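Part-time build partner wanted, home robot project
Bridolow, garage workshop and remote
Posted 16 September 2022

I am looking for one person to help finish a two-armed robot I am building at home. The project is called Trulis. It has been a two-person job until now, but Ott Rätsep is moving away and his share of the work needs to go to somebody else.

Most of the current work is in simulation. The arms on the bench are partly assembled and will stay that way until the control code behaves. Grippers come first on the list. The model has to open and close cleanly and report its finger position before it goes back on an arm.

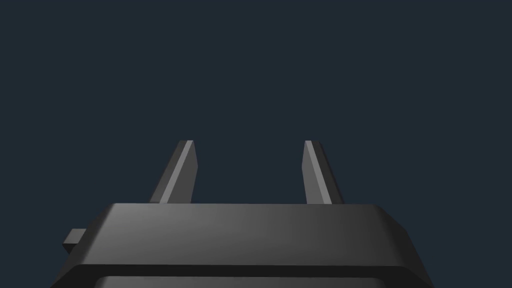 The collision shapes for the gripper housing are simple boxes at the moment and need to be redone. The joint limits were copied from an older design and two of them are wrong. You would take over both jobs in the first month.

After that comes tool handling. We want the robot to hold a hand tool, keep it pointed where it is told, and put it down again. The test room for this is a furnished one, and the code is run there before anything is tried in the garage. 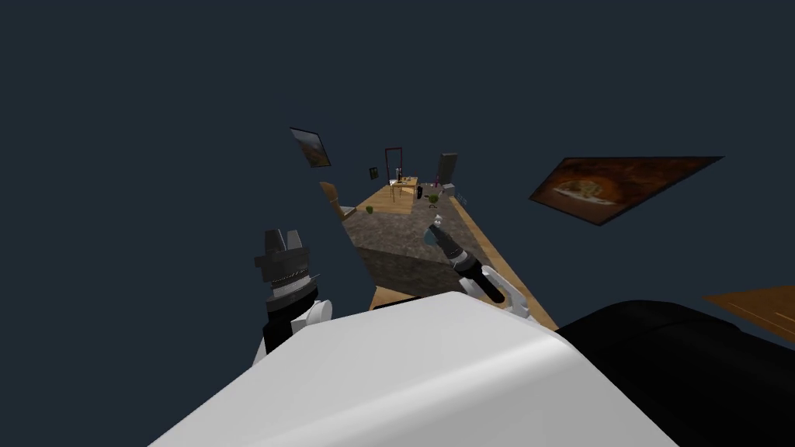 Grip force is the weak point. Ott's notes cover what he has tried, and he will be available by email through the end of October to answer questions about them.

What the work involves:
Editing robot model files and checking them against the real parts
Writing and fixing Python control scripts, 1,932 lines so far, not all of them tidy
Wiring and bench testing once the second arm is together
Keeping the build log up to date

What you need:
Working knowledge of Python
Some experience with any robot simulator
Basic soldering
A computer with a decent graphics card, for the days you work from home

CAD experience is useful. A degree is not required. I learned most of this from forums and from taking printers apart.

Hours are two evenings a week, some 90 minutes each, with one longer session a month in the garage. Pay is hourly and we will agree on the rate before you start. Parts and tools are paid for by me. The garage is on the Tallstead side of town, with street parking. It is heated but not very well.

To apply, send a short note saying what you have built and what part of it you did yourself. Links to code are fine, and so are photos of unfinished work. Please do not send a cover letter. I will reply to everyone and invite a few people over to look at the bench and try a small fix in the gripper model.

Start date is in October, as early as you can manage.

Contact: Tsz-kin Lai, through the reply form on this page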